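3.2 Handling and squaring of loose sheets

Small offices and community print rooms still prepare most of their paper by hand. Sheets are taken from a ream, fanned or flexed to separate them, squared on a table, and carried to a tray, a punch or a binder. Studies of paper handling have mostly looked at machine feeding, where the sheet is treated as a single unit with known stiffness and friction. The stack in the hands of a worker has received less attention. In this section we describe how a stack of blank sheets is handled at a table, and we define the terms used in the coding scheme in Section 3.3.

We divide the work into four phases: lift, flex, set down and square. The lift begins when the stack leaves the tabletop and ends when both hands have a stable hold on it. In the flex phase the stack is bent along its length or width. Bending makes the sheets slide over one another by a small amount, and this sliding lets air in between them. A thick stack resists bending more than a thin one, so workers tend to hold it near the corners, where a small movement of the wrist gives a larger curve.
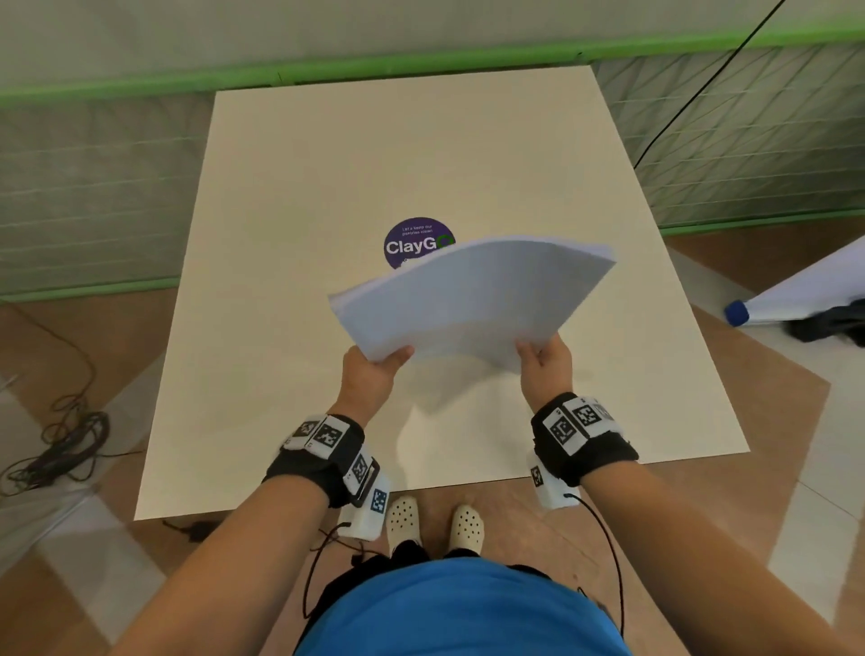
The set-down phase is short and is often merged with the one that follows. Some workers drop the near edge first and let the rest of the stack roll flat. Others lower the whole stack at once. We coded both as set down and recorded the first edge to touch the table as a separate field. Where the first contact was hidden by a hand, the field was left blank and the episode was kept in the set.

The corpus contains 162 episodes of stack handling. Episodes from the Skonholm and Alton sites were coded under the same rules, and no site was given its own categories. An episode starts with the first touch on the stack and ends when both hands have left it. If a worker squared the stack, let go, and came back to it, we counted two episodes. This rule was changed once during pilot coding. The earlier version joined any two contacts that were close in time, and coders found it hard to apply when a worker paused to read a job sheet or to answer someone at the counter.

Squaring is the phase with the most variation. We separate tapping, in which the stack is held upright and its edge is knocked against the table, from pressing, in which the stack lies flat and the hands work on its sides. Tapping lines up one edge at a time and needs the stack to be turned between edges. Pressing can be done without lifting the paper, but it acts mainly on the sheets the fingers can reach. The top sheet may therefore look straight while those under it are still out of line. In Figure 4 the top sheet lies squarely on the stack, and the lower sheets fan out slightly to the left, leaving thin white margins along that side. We call this a residual fan. It was coded from the visible edges only, and coders did not try to judge the order of the sheets within the stack.

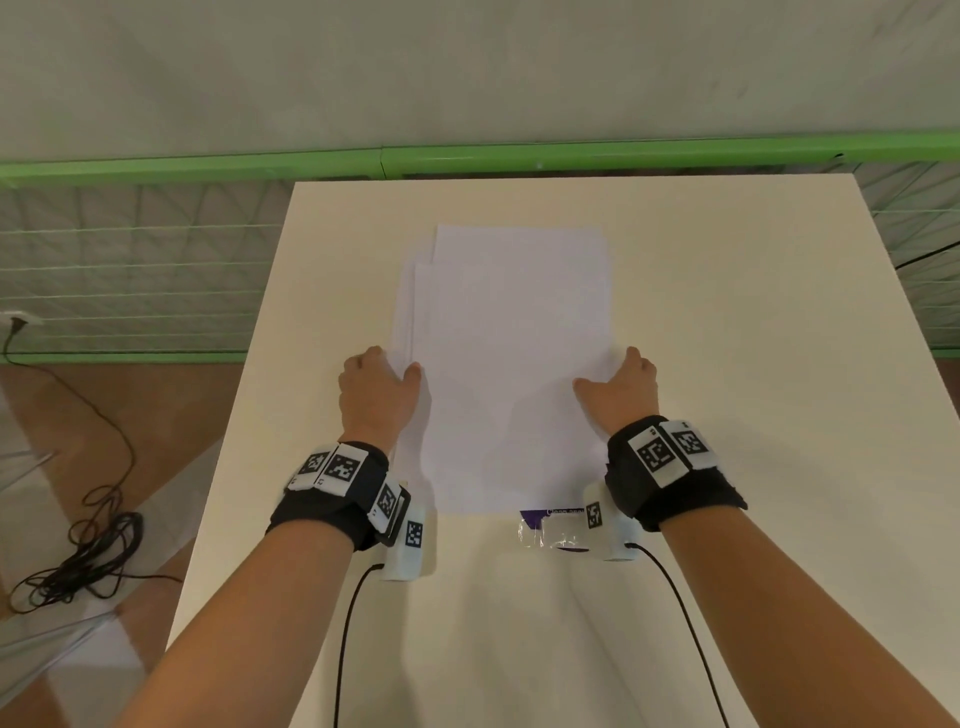

Figure 4. Hand positions on a flat stack of blank paper, with a residual fan along the left side.

The residual fan matters for the next step in the job. A punch or a stapler fixes whatever offset is present at that moment, and the finished booklet shows it along the outer edge. A feed tray is more forgiving, as its side guides can correct a small offset when they are closed. For this reason we recorded the intended next step for each episode whenever it appeared on the job sheet. Episodes with no recorded next step are included in the phase counts but left out of the comparison by task in Section 4.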